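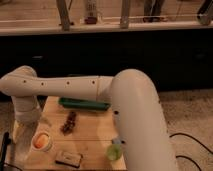 A white robotic arm over a light-coloured wooden table.

Reviews > Television > Box sets

Print this page | E-mail to a friend

Stellness: The Complete First Series
Published by Vatar Home Entertainment

Stellness is a crime drama set in a declining ferry port, and this set collects the whole of its first series on two discs. The library service has purchased copies for loan following repeated requests from members.

The story follows a harbour inspector who returns to the town of Kokau to examine the sinking of the trawler Habte. The early episodes move slowly and some viewers may find the opening hour hard going. From the third episode the writing is a good deal stronger, and the scenes set at the public inquiry are the best in the series. Violence is infrequent, although the language is strong throughout.

Picture quality is good. Sound is less even, and dialogue in the harbour scenes is often lost beneath the music. Subtitles are provided and are accurate. The extras comprise a short documentary, a commentary on the final episode and a booklet of 300 words, which is too brief to be of use.

The packaging is poor. The discs overlap on a single spindle and the upper one must be removed to reach the lower. Borrowers are asked to return both.

The set is recommended for adult collections. A second series is due in January.

Comments (3)

portside_reader: Agree on the sound. I had the subtitles on from start to finish.

Mopsy44: Gave up after episode two, perhaps I should go back to it.

G.T.: Is the commentary on disc one or disc two? Can't find it in the menu.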